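Lernier felt-faced finger set, two-finger gripper
Replacement pads, fingers and what to check before you order them

Stock no. 3182
Sold by the pair
Ships from Skostley

Start with what the maker says, so you know what you're being asked to believe. Lernier rates a pair of felt pads for 700 hours of closing on ordinary objects. The leaflet doesn't say what an ordinary object is, how hard the fingers were closing, or who was holding the stopwatch. We have asked twice. Treat the number as a suggestion and look at your pads.

The set fits the hand-held tool and the arm-mounted version. It does not fit the older Prandum fingers, whatever the chart on the Prandum site says. The bolt pattern matches but the finger sits too far back, and you will spend an afternoon finding that out.

What you get
Two fingers, felt already bonded
One spare pair of pads with adhesive backing
Four screws
A card of instructions you can skip in favor of the notes below

Checking a worn pair

Open the gripper all the way and look along each pad from the side, with a lamp behind it. New felt has an even nap from top to bottom. Worn felt goes flat at the tip first, and one finger nearly always goes before the other. If only one is flat, the fingers are probably not meeting square, and new pads will just wear out the same way. Fix the angle first.

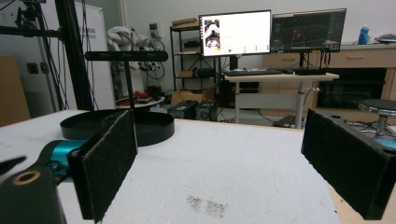 Run a thumb down the face next. Grit is the usual trouble. Felt picks up whatever is on the work surface and holds onto it, and then it behaves like very fine sandpaper on anything shiny you pick up. Wipe down the table before you blame the pad. A strip of masking tape pressed on and peeled off will lift most of what's in there. Do not use a wet cloth. The Lernier card says a damp one is fine, and we've had pads come back with the bottom corners lifting from people who believed it.

Changing the pads

1. Power down and unplug the tool. If it hangs off an arm, park the arm first and use the stop button.
2. Peel the old felt from the bottom corner, slowly. A hair dryer on low helps.
3. Get all the old glue off. Alcohol on a rag, then wait until the face is dry.
4. Line the new pad up with the top edge of the finger, not the bottom. The bottoms are not cut as carefully.
5. Press for a full minute, then leave it overnight. The card says 2 hours. Overnight.
6. Close the fingers on a sheet of paper and tug. It should drag evenly at the top, middle and bottom.

If you log the width of the opening, zero it again after step six. Fresh felt is thicker than tired felt, so a closed gripper will no longer read as closed. Anyone comparing new recordings with old ones needs to know which day the pads were changed. Write it down somewhere other than a sticky note.
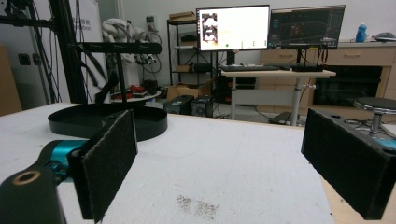 Is felt even the right choice? Depends what you pick up. For cups, boxes and cloth it's decent and quiet. For anything oily it's hopeless, and the Hou rubber pads (stock no. 994) are the better buy at a lower price. They mark white plastic, though, and they squeak. We'd like to tell you the "universal" pad in the new Prandum catalog solves this, but the sample we tried was plain foam with a nicer box.

One more complaint while we're at it. Lernier sells a "calibration kit" alongside this set. It's a feeler gauge and a printed square. If you own a feeler gauge and a printer, you own the kit. We don't stock it.

Customer note

"Second pair. First pair lost a corner, which I put down to the wet-cloth advice. Swapped the spares in following your steps and the paper drags the same all the way down now. Still don't believe the hours figure." -- Sławomir Śliwiński

Returns

Unopened sets can come back at any time. Opened sets only if a finger is bent or the felt was bonded crooked at the factory, and that does happen -- check both before you peel anything. Send a side view of the finger against a ruler with your order number.

Page last changed 17 November 2022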